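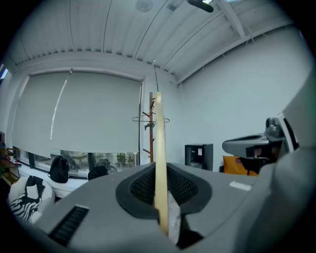

Reading Contemporary Fiction
Handout for Session 2: Point of View and Distance
Instructor: Wellington Amaral
Gagnon Library Evening Courses

Bring your copy of The Jerkach Road to this session. We are using the Homico paperback. The hardcover has different page numbers, so if you have that one, go by chapter.

Before class

Read Part One and the first chapter of Part Two. If you run short of time, skip the ferry chapter and come back to it later. Mark any place where you were unsure whose thoughts you were reading. A pencil line in the margin is enough.

Recap from last time

We separated the story (what happens, in the order it happens) from the telling (what the reader is given, in the order it is given). In The Jerkach Road the story starts with the sale of the farm. The telling starts years afterward, with Edith on the bus to Pladum. Several people said the opening felt slow. We will return to that, and part of the answer has to do with where the narrator is standing.

1. Who tells it

The usual labels are first person, second person, and third person. They describe the grammar of the narration. A first-person narrator says "I." A third-person narrator says "she," "he," or "they" of everyone in the story. Second person, where the main character is called "you," is less common in full-length novels and we will not spend much time on it.

The labels are a starting point. Two novels in third person can read very differently, and a first-person narrator who is looking back at childhood may have more in common with a third-person narrator than with a child speaking in the present tense. When you write "this book is in third person" in your notes, go on to write something else after it.

Things worth adding:

Whose thoughts are reported, if anyone's.
Whether the narrator knows more than the character does at that moment.
Whether the narrator gives opinions.
How long after the events the telling takes place, if you can work that out.

2. Limited and omniscient

In limited third person, we get the thoughts and perceptions of a single character, either for the whole book or for a section at a time. Other people are seen from outside. If the character leaves the room, so do we.

In omniscient narration, the narrator can enter any mind, move to any place, and tell us things that none of the characters know. Older novels do this a lot. Many readers today are less used to it and call it "head-hopping" when they meet it. That word belongs to writing workshops and usually means a mistake. An omniscient narrator moving from one mind to another on purpose is doing something else, and you should be able to say what.

Compare these two versions of the same moment. I wrote both for this handout.

Version A
Ruth set the envelope on the counter. Her brother looked at it and then at the window. He was probably thinking about the truck again. He had always been able to think about the truck.

Version B
Ruth set the envelope on the counter. Her brother looked at it and then at the window. He was thinking that if she had opened it she would have said so by now. Ruth thought he was thinking about the truck.

Version A stays with Ruth. "Probably" is hers, and so is the irritation in the last sentence. Version B reports both minds and lets us see that Ruth is wrong. The reader of Version A may suspect she is wrong, but has to get there alone.

Neither is better in general. Version A keeps the brother a mystery, and that may be useful if the envelope matters later. Version B gives up the mystery and gets some comedy, or some sadness, depending on what surrounds it.

3. Distance

By distance I mean how near the narration stays to the character's own words and feelings. It can change from one sentence to the next. Here is a set running from far to near:

In October a woman came to the town to look for work.
Edith Lowry had not wanted to come to Pladum.
Edith hated the bus station.
The bus station was filthy, and there was that man again with his radio.
Filthy. And him again. Turn it off, turn it off.

The first sentence could be the start of a local history. The last has no narrator that we notice. In between, look at the fourth. It has no "she thought" and no quotation marks, but "that man again" is plainly Edith's phrase. The usual name for this is free indirect style. The grammar is the narrator's and the words are the character's.

Free indirect style is the thing I most want you to be able to spot by the end of the course. It is easy to miss. Readers often take a sentence in this style as a fact about the world of the book when it is only what a character believes. A lot of disagreement in book groups comes down to this. One person says "the author thinks the mother is selfish," another says "no, the daughter thinks so," and both are pointing to the same line.

A rough test: try adding "she thought" or "it seemed to her" to the sentence. If the meaning hardly changes, you may be looking at free indirect style. The test is not perfect. It fails with irony, and it fails with narrators who have strong opinions of their own.

4. Page 154

We will read this page aloud in class. It is the scene in the feed store, where Edith meets her former neighbor and neither of them mentions the farm.

For most of the page the narration keeps close to Edith. We get her view of his coat and her guess about what the coat cost. Then comes the paragraph that begins with the bell over the door. Read it slowly. Ask yourself who could know what the neighbor paid for the fence posts. Edith could not. He has not said it, and she has her back to the counter.

Possible readings:

The narrator has stepped away from Edith for a moment and is telling us directly.
Edith heard it later and the narration is folding in what she learned.
The author slipped.

I lean toward the second, because of a remark in the chapter after the funeral, but people in earlier groups have argued well for the first. The third should be kept for last. If you decide it is a slip, say what the book would gain if the line were taken out.

5. First person and reliability

This section is short because we have a whole session on it later.

A first-person narrator is a character. That person has reasons to tell the story, things to hide, and limits to what he or she could have seen. "Unreliable" covers several different cases and it helps to keep them apart. Some narrators lie. Some are mistaken. Some report the facts correctly and judge them badly – a child who describes an argument accurately and believes it is about the dog, for instance.

The letters in Part Two of The Jerkach Road are in first person and are all by Edith's aunt. Notice what she leaves out when she writes to her sister and what she puts in when she writes to the bank. The facts overlap. We will lay one letter of each kind side by side if there is time.

6. How point of view affects your opinion of a book

When readers say they could not connect with a character, the cause is sometimes distance. A reader who likes to be inside a character's head may find a far-off narrator cold. A reader who dislikes strong emotion on the page may find the same narrator a relief. In a review or a discussion, try to separate the preference from the observation. "I felt shut out" is a fair thing to report. "The narration stays outside Edith until the end of the chapter, and I felt shut out" gives the other person something to check.

The same goes for hard subject matter. The fire in Part One is told from the road, by people who arrived after it started. Some of you will be glad of that. Others may feel the book is avoiding its own main event. Both are answers to a choice about where the narrator stands, and that is where our discussion of the slow opening will start too.

Class exercise (30 minutes)

Work in pairs. Each pair gets a paragraph from a novel, with the title removed. Underline every word that belongs to a character's way of speaking. Circle every piece of information the character could not have. Then rewrite the paragraph from the point of view of another person in the room. Keep the events the same.

When we come back together, read only the rewritten version aloud. The rest of us will try to say what the original was like.

Terms to know

Narrator: the voice that tells the story. Not the same as the author, even when they share a name.
Limited third person: thoughts and perceptions of one character at a time.
Omniscient: access to any mind or place.
Narrative distance: how near the telling is to the character's own words.
Free indirect style: the character's words in the narrator's grammar, with no "she thought."
Unreliable narrator: one whose account we have grounds to doubt. Say which kind.

Written work

Write one page on a passage of your choice from Part One, no longer than the passage you would read aloud to a friend. Name the point of view, describe the distance, and find at least one sentence where either of them shifts. Quote the sentence. Say what you knew after it that you did not know before it. Please do not summarize the plot. Typed or handwritten is fine, double-spaced if typed.

Hand it in at the start of Session 3. Copies of the bank letter will be on the front table for anyone whose edition does not include it.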